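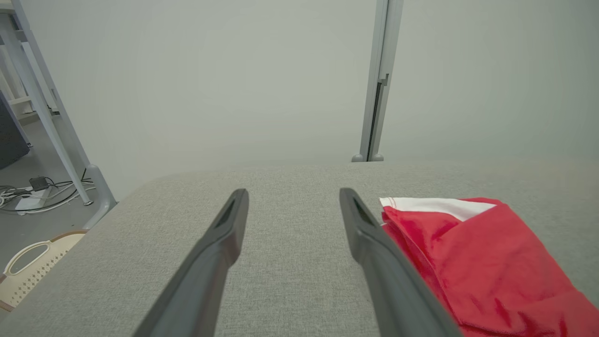
The trouble with furniture that promises to last

I have been reading furniture adverts for a house move, and I have come to distrust one word above all the others. The word is "forever". A forever sofa, a forever bench, a forever chair. The people who write this stuff seem to have agreed on it in the same week.

Take the upholstered range from Kenow, which comes in several greys and costs a good deal more than I paid for my first car. The brochure says it is "made for generations". I wrote to ask how long the guarantee ran. Six years on the frame, came the reply, and 18 months on the fabric and cushions. I don't know whose generations they had in mind. A goldfish would do better.

Six years may be perfectly fair for the price of the materials. My complaint is with the gap between what is promised on the front page and what the firm will put its name to on the back. If a maker believes a seat will outlive its buyer, let it offer cover for 30 years and see how the accountants take it.

The usual defence is that old furniture was better and that we are paying to get back to it. I am doubtful about this too. My grandmother had a settle with 1887 carved into the back, and visitors used to pat it and say they don't make them like that any more. They forgot that most of what was made in 1887 went on the fire long ago. What is left is the sturdy stuff, plus the things kept in rooms where children weren't allowed. Judging a whole century by its survivors is a poor way to go about it. Her settle was also horrible to sit on, which must have helped.

Where the old makers did have the edge was in repair. A seat pad stuffed with horsehair and held on with tacks could be opened up by anybody with a tack lifter and a free afternoon. Try that with a modern bench. The foam is often glued to the board, the fabric stapled over the foam, and a thin black cloth stapled over that so you can't see how it was done. I took one apart last December and pulled out 55 staples from the underside before the cover would move at all. The foam came away in crumbs. The legs and the frame were fine and could have gone on for years.

I took the frame to a small upholstery workshop in Plilville, where I was told that new foam and a plain cover would cost more than a new bench from Cesska. They weren't trying to cheat me. Skilled work takes hours, and hours cost money. But it does make nonsense of the claim that we throw things away out of laziness. Plenty of people do the sum and reach the same answer I did, feel bad about it, and order the new one.

Some firms now sell spare covers, and I'd like to be pleased. Arroyo makes a great deal of its zip-off covers, and they do look easy to change. The catch is that they are only sold while the model is in the catalogue, and the models change often. A spare part you can't buy in the year you need it isn't much of a spare part. I asked whether the pattern could be sent out for a discontinued model, so that a local sewer might run one up. I was told that patterns are confidential. It is a rectangle with four corners and a zip.

There is talk of labels that would score furniture for how easily it can be mended. I can see the appeal, but I remember what happened with other labels: the scores creep up, the small print grows, and before long everything in the shop is an A. I would sooner see three plain facts printed on the ticket. How long is the guarantee on each part? Can the cover be taken off without tools? For how many years will spares be sold? A shop could fit that on a luggage tag.

Until then I would ignore the adjectives, turn the thing upside down in the showroom and look at what is holding it together. The staff don't like it much. I did it with a footstool last month and was asked if I needed help - I said I was looking for the screws, and the assistant got down on the carpet and looked too. We didn't find any.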